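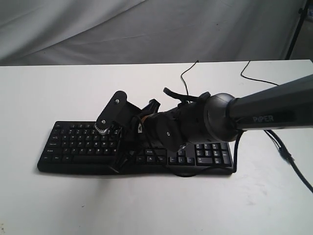

티르나우 워레보프 공개일, 로봇팔 담당자 두 사람을 만나다

티르나우에 있는 워레보프 작업실이 2023년 10월 29일 문을 열고 외부 손님을 받았다. 관람객은 한 번에 12명씩 들어갔고, 한 조에 주어진 시간은 30분이었다. 입구 쪽에서는 부품 분류 장치를, 안쪽 방에서는 로봇팔로 컴퓨터 키보드를 다루는 작업을 볼 수 있었다. 기자는 마지막 조가 나간 뒤 안쪽 방을 맡은 트라이안 미하일러와 돔니카 블라드를 만났다. 미하일러는 팔의 움직임과 제어를, 블라드는 기록과 자료 정리를 담당한다.

왜 하필 키보드였느냐는 질문부터 했다. 미하일러는 처음 계획은 달랐다고 했다.

"원래는 서랍 손잡이로 하려고 했습니다. 그런데 서랍은 당기고 나면 끝이에요. 키보드는 같은 자리에 놓고도 할 수 있는 일이 많습니다. 자판 하나를 짚는 것, 옆 자판으로 옮겨 가는 것, 키보드 전체를 조금 밀어서 각도를 바꾸는 것까지요. 구하기도 쉽고요. 저 키보드는 사무실 서랍장에서 꺼내 온 겁니다."

자판을 짚을 때는 그리퍼의 두 손가락을 모아 끝을 뾰족하게 만든다. 손가락을 벌린 채 한쪽 끝으로만 짚는 방법도 써 봤지만 힘이 한쪽으로 쏠려 위치가 틀어졌다고 한다. 미하일러는 이 이야기를 꽤 길게 했다.

"손가락을 모으면 끝이 하나가 되니까 계산이 단순해집니다. 대신 아래쪽이 넓어서 가려지는 자판이 생겨요. 손목 쪽 카메라로 보면 짚으려는 글자 바로 아래가 안 보입니다. 그래서 바깥에서 보는 카메라 화면을 같이 씁니다."
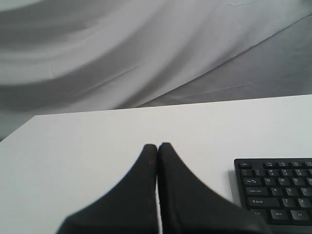 그리퍼 쪽 카메라에 잡힌 작업대. 두 손가락의 끝이 가운데로 모여 있다.

관람객들이 가장 자주 물은 것은 속도였다고 한다. 사람처럼 빠르게 타자를 칠 수 있느냐는 것이다. 블라드는 그런 목표가 없다고 말했다.

"타자를 빨리 치고 싶으면 로봇팔이 필요 없죠. 컴퓨터에 글자를 바로 보내면 됩니다. 우리가 보는 건 팔이 작은 물건 위에서 얼마나 정확하게 자리를 찾느냐예요. 아침 조에 오신 분 중에 이력서를 쳐 달라고 하신 분이 있었는데, 이름만 치다가 30분이 다 갈 거라고 말씀드렸습니다."

블라드에 따르면 작업은 한 번 한 번 따로 저장된다. 시작할 때 팔의 자세, 목표 자판, 두 카메라의 화면, 끝났을 때의 결과가 한 묶음이다. 공개일 전까지 쌓인 묶음은 489개였다. 이 중에는 실패한 것도 들어 있다.

"실패한 것을 지우자는 의견이 있었어요. 저는 반대했습니다. 어디서 잘못됐는지 적어 두면 나중에 쓸 수 있으니까요. 대신 이름을 정확히 붙여야 합니다. 옆 자판을 누른 것과 아무것도 못 누른 것은 다른 실패거든요."

실패 이름은 지금 7가지로 나눈다. 처음에는 더 많았는데 기록하는 사람마다 다르게 고르는 바람에 줄였다. 그래도 두 사람의 의견이 갈리는 항목이 하나 있다. 자판을 제대로 짚고도 키보드가 밀려 자리가 바뀐 경우다. 미하일러는 성공으로 치자고 하고, 블라드는 따로 두자고 한다. 인터뷰 중에도 이 문제로 잠시 말이 오갔고 결론은 나지 않았다.
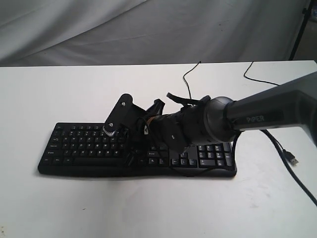 키보드 가운데 위로 들어온 로봇팔. 팔 옆면에 PiPER라는 글자가 찍혀 있다.

작업대를 꾸미는 데도 손이 갔다. 상판은 흰색이고 뒤에는 회색 천을 쳤다. 블라드는 천을 다림질할지를 두고 고민하다가 그냥 두었다고 했다. 주름이 있어도 자판을 찾는 데는 지장이 없었다는 것이다. 조명은 여러 번 바꿨다. 빛이 한쪽에서 세게 들어오면 자판 글자가 하얗게 날아가서, 지금은 그림자가 옅게 지도록 맞춰 놓았다.

전선 이야기가 나오자 미하일러가 웃었다. "오늘도 어떤 학생이 선을 왜 안 묶느냐고 했어요. 맞는 말입니다. 묶어 두면 팔이 멀리 갈 때 당겨지고, 안 묶으면 보기 싫고요. 11월에 선 길이를 다시 재서 정리할 생각입니다."

공개일에는 비교할 만한 다른 장비도 있었다. 벌란이라는 이름을 붙인 부품 분류 장치는 정해진 위치에서 정해진 부품만 집는다. 위치가 바뀌지 않으니 카메라가 없어도 돌아간다. 안쪽 방의 작업은 그 반대에 가깝다. 키보드를 놓는 방향을 매번 조금씩 다르게 하고, 카메라에 자판이 옆으로 누워 보일 때도 같은 글자를 찾아야 한다.

"사람은 키보드가 돌아가 있으면 고개를 기울이거나 키보드를 돌려놓잖아요." 블라드의 말이다. "팔은 그럴 수 없으니까 돌아간 상태에서 읽어야 합니다. 글자가 흐리게 잡히는 자판도 있어요. 그럴 땐 옆에 뭐가 있는지로 짐작합니다. Q와 E 사이면 W겠지, 하는 식으로요."

미하일러는 F 자판을 자주 목표로 쓴다. 글자판 안쪽에 있어서 사방에 이웃 자판이 있고, 조금만 빗나가도 티가 난다고 한다. 구석에 있는 Esc는 주변에 여유가 있어 오히려 쉬운 편이란다. 가장 까다로운 것은 스페이스바라고 했다. 크니까 쉬울 것 같지만 끝을 누르면 한쪽만 내려가는 일이 있어서, 어디를 짚어야 눌린 것으로 볼지 따로 정해야 했다.
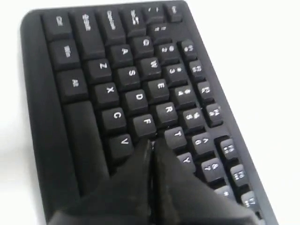 다음 단계

두 사람은 겨울 동안 작업 순서를 늘릴 계획이다. 지금은 자판 하나를 짚으면 한 번의 기록이 끝난다. 다음에는 짧은 단어를 치고, 그 뒤에 키보드를 제자리로 미는 것까지 한 묶음으로 담으려 한다. 기록을 정리하는 프로그램은 내부에서 라스타르라고 부르는데, 긴 작업을 나눠 저장하는 기능이 아직 없다. 블라드가 고치고 있다.

다른 키보드도 쓸 생각이냐고 묻자 미하일러는 그렇다고 했다. 자판 높이가 낮은 것과 글자 배열이 다른 것을 하나씩 준비했다. 다만 지금 것으로 좀 더 해 보고 바꾸겠다고 덧붙였다. 한꺼번에 바꾸면 무엇 때문에 결과가 달라졌는지 알기 어렵다는 이유에서다.

관람객에게 직접 조종을 맡겨 볼 계획은 없는지도 물었다. 블라드는 이번에도 하고 싶었다고 답했다.

"한 사람당 5분만 드려도 한 조에 몇 명 못 합니다. 그리고 처음 잡는 분들은 대개 너무 세게 내려요. 다음 공개일에는 조를 더 작게 나누고 신청을 따로 받을까 합니다. 날짜는 아직 못 정했어요."

다음 공개일 안내는 워레보프 작업실 입구 게시판에 붙을 예정이다. 이번에 자리가 없어 돌아간 사람은 이름과 연락처를 남겼다면 먼저 연락을 받는다.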